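Warum schlafen wir eigentlich?

Jede Nacht legst du dich hin, machst die Augen zu und bist weg. Dabei ist in deinem Kopf richtig was los!
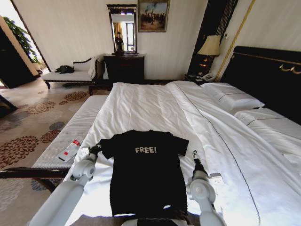
Kaj fragt: Schläft mein Gehirn denn gar nicht? Doch, aber anders, als du denkst! Es sortiert, was du am Tag gelernt hast, und räumt sogar auf.

Zuerst kommt der leichte Schlaf, dann der Tiefschlaf. Da wächst dein Körper besonders fleißig.

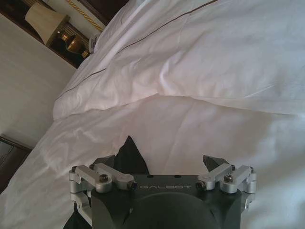
Frida schreibt, sie träume nie. Bestimmt doch, Frida! Die meisten Träume vergessen wir gleich wieder, manchmal schon beim Zähneputzen.

Auch Tiere schlafen, und wie! Delfine ruhen immer nur mit einer Gehirnhälfte,
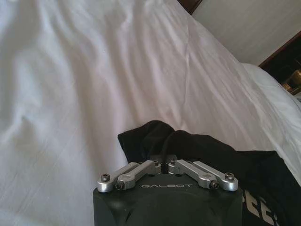
die andere passt auf, damit sie zum Atmen auftauchen. Pferde dösen im Stehen. Giraffen 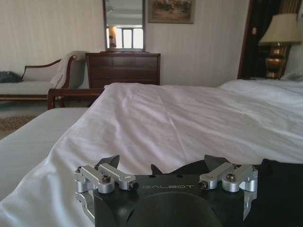 kommen mit ganz wenig Schlaf aus, und Koalas verschlafen fast den ganzen Tag. Mit welchem Tier würdest du gern tauschen?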